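Sorting soft toys into a clear box without buying a system

I have read plenty of advice on toy storage and believed little of it. Most of it wants you to spend money first. The Gretberg range has its own label maker, and the Fumeo people sell a "toy rotation planner", for which I can find no use at all. What follows is the way I do it, written up on 4 April 2020 after Nandini Nadar asked me for the third time why I don't own a toy hammock.

You need one clear plastic box with an open top, a table and a bag for whatever is leaving the house. That's the lot.

Start at the table, never on the floor. Every guide tells you to tip the toys out on a rug and "see what you have". What you have is a heap, and an hour later you are still sitting in it. Bring a few toys to the table at a time and leave the rest where they are.

Check the box before you trust it. Run a finger round the rim and the handle holes, and look for splits at the corners. Labels on storage boxes are keen to tell you how many litres they hold. Plush doesn't care about litres – a fluffy toy takes up whatever room you give it, and squashes if you don't.

Now pick up one toy and decide. Keep, mend or go. If you are still dithering after 8 seconds, it goes in the mend pile and you look at it again at the end.
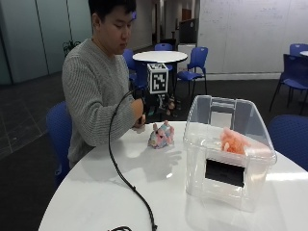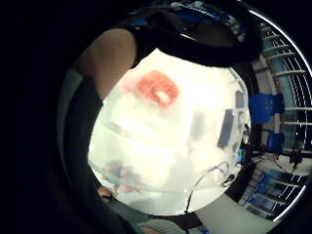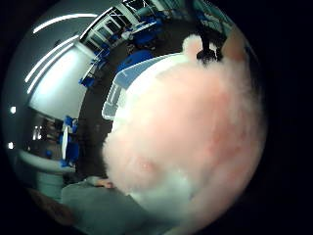
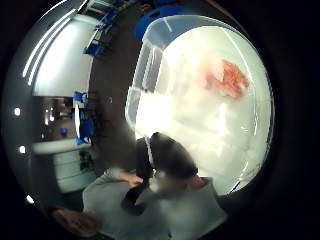 A small toy figure, a fluffy plush and a clear box, at the round white table.

Big fluffy things go in first, against the back wall. Small figures go in last, near the front, where you can find them without digging. I was told by Jagadeesh Thampi to put the small ones in net bags inside the box. I tried it for two weeks, and all it did was add a zip to every request for the rabbit.

Stop when the toys reach the rim. Don't press them down. If you need the lid to hold them in, you need two boxes or fewer toys, and I'd try fewer toys first.

As for scented sachets, the Penby ones smelled strongly of Penby and I took them out. Wash what can be washed, check the care label on the rest, and let everything dry fully before it goes away.

Leave the box somewhere a child can reach it. I go through ours again in June, mostly to deal with the mend pile, which by then has usually had no mending done to it.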